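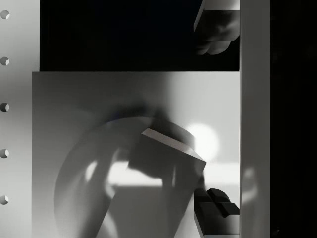

Chapter 4
Who Gets to Read the File?

I spent three years of my working life in a basement in Castthorpe, reading council papers with a black marker in my hand. It wasn't glamorous. I had a desk, a kettle and a colleague called Pylyp Derkach, who had been doing the job far longer than I had and who could spot a home address in a page of minutes from the other side of the room.

I mention it because most students come to this part of the course with films in their heads (I certainly did!). They picture a vault, a stamp and a man in a long coat. What I actually got on my first morning was a box of 317 pages about the Wynne bypass, a request from a local resident who wanted to see all of it, and a deadline at noon on Thursday.

In Chapter 3 we looked at how laws on access to information came about. This chapter is about what happens next, once someone has asked and an official has to decide. I'd like you to keep three words apart as you read, even though newspapers mix them up all the time. To classify a paper is to give it a level of secrecy. To redact it is to hide parts of it before it goes out. To withhold it is to keep the whole thing back.

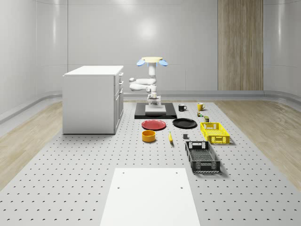
The bypass box had no classified papers in it at all, and still I ended up hiding lines on 50 of its pages. Some were names of junior staff. Some were prices that a contractor, Revura, had given the council in confidence, and those were the ones we argued over. Pylyp thought the public had paid for the road and should see the bill. Our legal officer thought that if we let the prices out, no firm would ever bid openly with us again. I changed my mind twice before lunch - and I'd still struggle to tell you who was right.

You'll meet this same quarrel in section 4.3 under its proper name, the public interest test. The idea is simple enough to say: weigh the good that comes from letting people see a thing against the harm it might do. Doing it is much harder, partly because the person holding the scales often works for the body that would be embarrassed.

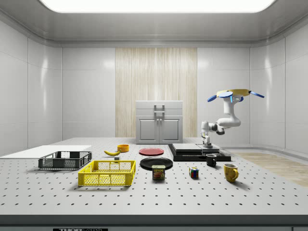
Which brings me to appeals. When the resident got her papers, she wrote back within the week and asked for a review of every black line. She won on the prices and lost on the names, and the Filtar report (the one on noise, 198 pages, which we had held back completely) came out the following May. I've used that report as the main case in section 4.4, so do have a look at the extracts before your seminar.

Before you go on, jot down your answers to these. We'll come back to them at the end of the chapter.

1. Should an official have to give a reason for each line hidden, or one reason for the whole paper?
2. Who ought to hear an appeal, and who should pay for it?
3. Does your answer change if the request covers 300 files and the office has two staff?

4.1 Asking for a record

A request usually starts with a letter or an email, and it doesn't need any special wording.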